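그릴룸 소식지 / 일터에서

구내식당에 로봇이 온다는데, 그릇은 누가 정하나

지난봄 전체 메일로 "주방 후방 업무 자동화 검토"라는 제목이 돌았을 때, 식당 사람들 대부분은 메일을 끝까지 읽지 않았습니다. 첨부 파일이 너무 컸고 점심 배식이 40분 앞이었기 때문입니다. 나중에 읽어 본 사람들 말로는 요점이 두 줄이었다고 합니다. 그릇을 꺼내고 놓고 치우는 일을 로봇에게 맡겨 보겠다는 것, 그리고 그 일을 먼저 컴퓨터 안에서 연습시키겠다는 것.

그릴룸 본관 식당에서는 하루 점심에 약 300명이 밥을 먹습니다. 식기를 만지는 직원은 오전조와 오후조를 합쳐 22명입니다. 조리 쪽에서는 이 일을 "그릇 일"이라고 부르는데, 채용 공고에는 한 번도 그 이름으로 나온 적이 없습니다. 공고에는 "기타 주방 보조"라고 적혀 있습니다. 그 '기타'가 하루의 절반쯤 됩니다. 선반에서 그릇을 내리고, 이 빠진 것을 골라내고, 국그릇과 앞접시를 섞이지 않게 쌓고, 섞인 것을 다시 나누고, 누가 또 섞었는지 서로 모른 척하는 일까지 전부 들어갑니다.

그 '기타'를 분석하러 온 곳이 벨타리입니다. 벨타리 담당 팀은 두 주 동안 식당 구석에 앉아 메모를 했습니다. 처음 사흘은 다들 자세가 좋았습니다. 허리를 펴고 접시를 두 손으로 들었습니다. 나흘째부터는 원래대로 한 손에 네 장씩 들고 다녔고, 벨타리 팀은 그때부터 메모가 빨라졌습니다. 보고서에는 우리가 하는 동작이 361개의 세부 단계로 나뉘어 있었습니다. 오후조에서는 이 숫자를 임금 협의 때 써먹자는 의견이 나왔는데, 아직 안건으로 올라가지는 않았습니다.

화면 속 주방

로봇 쪽 이야기를 하자면, 사업 이름은 그룰로우입니다. 무슨 뜻인지 물었더니 뜻은 없고 상표 검색에서 걸리지 않았다는 답을 들었습니다. 그룰로우는 진짜 그릇을 만지기 전에 시뮬레이션에서 먼저 일을 배웁니다. 벨타리가 휴게실에 모니터를 가져와 이 연습 화면을 보여 준 날, 사람이 꽤 모였습니다. 간식이 나온다고 공지된 덕도 있습니다.

가장 먼저 나온 반응은 "우리 주방이 저렇게 넓었나"였습니다. 물론 아닙니다. 연습용 장면에는 밝은 나무 탁자와 서랍장, 그릇 몇 개가 전부이고, 바닥에 물도 없고 뒤에서 "지나갑니다" 하고 외치는 사람도 없습니다. 벨타리 설명으로는 단순한 장면에서 시작해 물건을 조금씩 늘려 간다고 합니다. 신입 교육도 그렇게 하면 좋겠다는 말이 뒤쪽에서 나왔습니다. 우리 신입들은 보통 첫날 열한 시 반에 투입됩니다.

두 번째 반응은 접시에 관한 것이었습니다. 테두리에 붉은 줄이 몇 겹 둘러진 하얀 접시가 나오는데, 손님용으로 사 달라고 세 번 신청했다가 세 번 반려된 접시와 닮았다는 것입니다. 가상 예산에는 결재가 필요 없는 모양입니다.
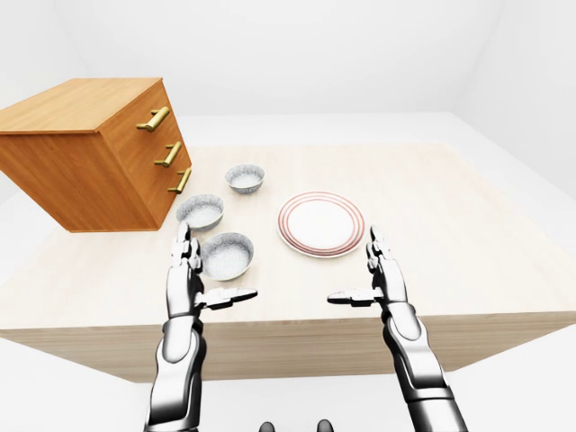

무엇이 바뀌고 무엇이 그대로인가

시범 운영은 9월에 별관인 기키카스동에서 먼저 시작합니다. 그곳 식당은 규모가 작고 좌석 간격이 넓습니다. 간격이 넓은 이유는 의자가 고장 나서 줄었기 때문이지만, 제안서에는 "로봇 친화적 환경"이라고 되어 있습니다. 맡기는 일은 배식 전에 그릇을 꺼내 탁자에 놓는 것까지입니다. 세척과 조리, 배식대 응대는 지금처럼 사람이 합니다. 뜨거운 국을 옮기는 일도 제외입니다. 이 부분은 식당 사람들이 먼저 요청했고, 벨타리도 반대하지 않았습니다.

인원은 줄이지 않는다는 것이 회사의 공식 답변입니다. 설명회에서 "언제까지요?"라는 질문이 나왔고, "시범 기간 동안은"이라는 답이 돌아왔습니다. 그다음 질문은 당연히 시범 기간이 언제까지냐는 것이었는데, 거기서 간식이 나왔습니다. 소식지 편집부는 이 질문을 서면으로 다시 냈고, 답이 오면 다음 호에 그대로 싣겠습니다.

대신 새로 생기는 일이 있습니다. 우선 그릇장 정리입니다. 로봇이 물건을 찾으려면 같은 그릇이 늘 같은 칸에 있어야 한다고 합니다. 식당 사람들이 여러 해 동안 서로에게 부탁해 온 바로 그 일이, 기계가 부탁하자 한 달 만에 공식 지침이 되었습니다. 칸마다 이름표가 붙었고 칸막이도 새것으로 바뀌었습니다. 오전조 게시판에는 "진작에"라는 쪽지가 붙었다가 떼어졌다가 다시 붙었습니다.

다음은 지켜보는 일입니다. 시범 기간에는 로봇 옆에 한 사람이 서서, 멈추면 멈춤 버튼을 확인하고 기록지를 씁니다. 기록지는 앞뒤로 한 장이고 멈춘 시각, 그때 다루던 식기, 주변에 사람이 있었는지를 적습니다. 이 일을 누가 맡을지는 조별로 돌아가며 정하기로 했습니다. 지원자가 없을까 걱정했는데 넘쳤습니다. 서 있기만 하면 된다는 소문 때문입니다. 교육을 받고 온 동료들에 따르면, 가만히 서서 남이 접시 놓는 것을 보고만 있는 게 생각보다 괴롭다고 합니다. 손이 먼저 나간답니다. 그래서 교육 자료 첫 장에 "도와주지 마십시오"라고 적혀 있습니다.

아직 합의하지 못한 것들

식당 쪽에서 낸 요구 가운데 두 가지는 아직 협의 중입니다. 하나는 지켜보는 시간을 휴게 시간으로 계산하지 말라는 것입니다. 초안에는 "경미한 업무"라고만 되어 있어서, 이 표현이 나중에 어떻게 읽힐지 걱정하는 사람이 많습니다. 다른 하나는 로봇이 깨뜨린 그릇을 조별 파손 수량에 넣지 말라는 것입니다. 지금도 파손이 많은 조는 월말에 사유서를 씁니다. 기계 몫까지 사유서를 쓰게 되면 "본인은 당시 지시에 따라 도와주지 않았음"이라고 적겠다는 분이 벌써 여럿입니다.

손목 통증 이야기도 빠뜨릴 수 없습니다. 무거운 그릇 묶음을 내리다가 손목이나 어깨가 상한 분들은 이번 일을 꽤 반깁니다. 높은 칸에서 꺼내는 일만이라도 먼저 가져가 달라는 의견이 설문에서 가장 많이 나왔습니다. 그런데 시범 계획에서 높은 칸은 2단계로 밀려 있습니다. 1단계는 허리 높이의 서랍과 탁자만 다룹니다. 기계가 편한 높이부터 시작하는 셈인데, 사람에게도 그 높이는 원래 별로 안 아팠습니다. 순서를 바꿀 수 있는지 물었고, 벨타리는 검토하겠다고 했습니다. 높은 칸 물건을 아래로 내리는 임시 배치안은 식당에서 따로 그려 제출했습니다.

시범 운영 중 기키카스동에서 식사하시는 분들께 부탁드립니다. 바닥에 노란 선을 그을 예정이니 그 안으로는 들어가지 말아 주십시오. 로봇에게 말을 걸어도 대답하지 않습니다. 반찬을 더 달라는 말씀은 지금처럼 배식대에 하시면 됩니다. 빈 그릇은 퇴식구에 종류별로 나누어 놓아 주시고요. 이 부탁은 로봇과 상관없이 해마다 드리고 있습니다.

기록 담당 순번표는 주방 뒷문 옆에 붙어 있습니다. 바꾸고 싶은 분은 전날 오후 세 시까지 연필로 적어 주세요. 볼펜으로 쓰신 건 바꾼 것으로 치지 않습니다.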